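Silk flower workshop returns to Tredport

The artificial flower workshop at Perkarwood in Tredport is to run again this spring after its first session filled up. There are 22 places, and each person makes 2 arrangements to take home.

Organisers have kept to a short list of stems this time, mainly roses and hydrangeas. Leaves stay on until the height of the vase has been settled, and long stems are trimmed last.
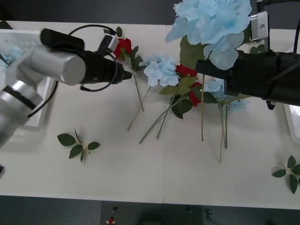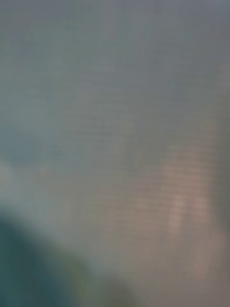
First picture: red roses and light-blue hydrangeas on a white table. Second picture: blurred grey-blue and pink.

The stems come from Layug, a local supplier, which has sent 864 for the season. Those left over will be boxed by colour and put aside for a second workshop in June.

Vases are provided, but people may bring their own if the neck is wide enough for several stems. Scissors and wire cutters will be on the tables.

Booking opens on April 14, 2026 at the Perkarwood front desk. Places cannot be held by phone.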